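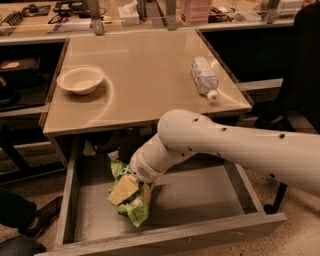
*Snack drawer duty at the Sulbridge shop, 17 October 2024*

**1/** Okay, arm update! We've moved on to drawers. The gripper is right up against the green snack bag, and I have been staring at this one bag for most of the evening.

**2/** Tabletop stuff was so much easier. A drawer has walls, and the arm has to come in at a slant and go over the front edge without clipping it. My first approach path was way too flat - I redid it with the wrist angled down and a lot more clearance.

**3/** Crinkly bags are the worst, by the way. The shape changes every time you touch one, so a saved grasp point from the last run is pretty much useless. Fermín Ocampo (he wrote most of our grasp code) wants to go slower and close softer. I've got the closing speed at 25 percent for now.

**4/** Also the arm throws a shadow right across the drawer floor, and I want to try a second lamp on the left to see if the vision side likes that better. If anyone has a cheap clamp light they love, please tell me!!

**5/** Score for tonight: 13 clean picks out of 60 tries. Laugh if you want, I'm thrilled - last month we couldn't even get down into the drawer.

**6/** Next up is softer fingertips. Prasetyo Pattinasarany is casting a set in silicone and I'm rewriting the bit that decides when to let go. Hoping to have it putting things back in the drawer by December. Code goes up once I've cleaned out my embarrassing comments.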